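Bed Rest Study at Starnstead: Frequently Asked Questions

These answers cover the head-down bed rest study run at the Starnstead site. They are written for people who have passed the phone screening and for family doctors who have been sent our letter. Questions about pay and travel are handled by the volunteer office and are not covered on this page.

What is the study for?

Muscle and bone lose mass when they carry no load. Astronauts lose both during long flights, and so do patients who spend weeks in bed. The study measures how fast the loss happens in the calf, thigh and hip, and whether a short daily session of resistance exercise slows it down.

Why head-down?

The bed is tilted so that the head is six degrees lower than the feet. In this position fluid moves from the legs toward the chest and head, much as it does in weightlessness. A flat bed unloads the bones but moves less fluid.

How long does it last?

The stay is 81 days in total. It has three parts: a baseline period, 52 days in the tilted bed, and a recovery period on site. Participants come back for follow-up scans after discharge. The follow-up dates are fixed before the stay begins and can be moved by no more than a week.

How many people take part?

117 people across all campaigns. Each campaign is small, and the current one is full. The next opens in December.

Can I get up at all during bed rest?

No. Eating, washing, reading and using the toilet are all done lying down. You may turn onto your side or stomach. You may prop yourself on one elbow at meals if one shoulder stays in contact with the mattress. Sitting up, even for a moment, is recorded as a deviation. One deviation does not end your participation. Repeated ones may.

What is the difference between the Planinik and Halim groups?

They are the names of the two study arms. The Planinik group exercises once a day on a horizontal leg press. The Halim group does not exercise but has the same diet, the same scans and the same schedule. Assignment is random and takes place on the last day of baseline. Participants cannot choose a group or change groups later.

What does the exercise involve?

Heel raises and leg presses against resistance, in sets, with rest between them. The load is set from your own baseline test and is adjusted each Tuesday. A session takes less than an hour including setup. Some soreness in the first week is normal and should be reported anyway.

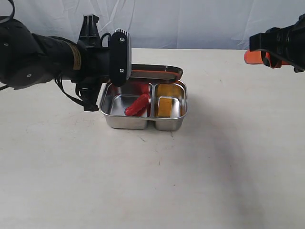 What measurements are taken?

Bone density is measured by DXA at the hip and lower spine. A peripheral CT scan is done at the shin, where early loss is easier to detect. Muscle volume is taken from MRI of both legs. Blood and urine are collected throughout, mainly to track calcium and the markers of bone breakdown. Strength is tested at baseline and again in recovery.

Are muscle biopsies required?

They are optional. Consent is given on a separate form, and saying no does not affect your place. If you agree, a small sample is taken from the outer thigh under local anesthetic, once at baseline and once near the end of bed rest. You may withdraw consent for the second sample after giving the first.

What will I eat?

Meals are weighed and must be finished. Energy intake is lowered during bed rest to match the drop in activity, so that body weight changes as little as possible. Calcium and salt are held constant. Each participant takes a vitamin D supplement. Coffee, tea and alcohol are not allowed at any stage of the stay, including recovery. We can provide a vegetarian menu if it is requested before baseline. We cannot provide a vegan one.

What are the side effects?

In the first days: headache, a stuffy nose, a puffy face and back pain. Most of these ease within a week. Constipation is common. On first standing, many participants feel faint, and this is done on a tilt table with a physician present. There is a risk of blood clots in the legs, which is why anyone with a personal or family history of clotting is excluded. Both legs are checked by ultrasound at set intervals.

Do muscle and bone come back?

Muscle returns fairly quickly with normal walking and the supervised recovery program. Bone takes longer, and the time needed varies a lot from person to person. The last follow-up scan is meant to catch those whose recovery is slow. If your density is still below baseline at that point, you will be offered a referral.

Which medicines rule me out?

Steroids taken by mouth, thyroid hormone, blood thinners, and any drug prescribed for bone loss, now or in the past. Inhaled steroids are reviewed case by case. Hormonal contraception does not exclude you but must stay the same from screening to discharge.

Can I have visitors?

Not during baseline or bed rest. Phone and video calls are allowed outside testing hours. Lights go out at 11 p.m. and daytime naps are not permitted.

Can I leave early?

Yes, at any time and without giving a reason. We ask that you stay long enough for a safe return to standing. Data already collected are kept unless you ask in writing for them to be deleted.

Where are my data stored?

In the Zetelel database, under a code number. The list that links codes to names is kept separately by the study physician, Cempaka Khoo. Individual results are sent to participants who ask for them once the campaign has closed.

Who should my doctor contact?

Medical questions go to Cempaka Khoo. Questions about scan protocols or copies of images go to Juwita Wattimena in the imaging group. Please quote the screening number from your letter.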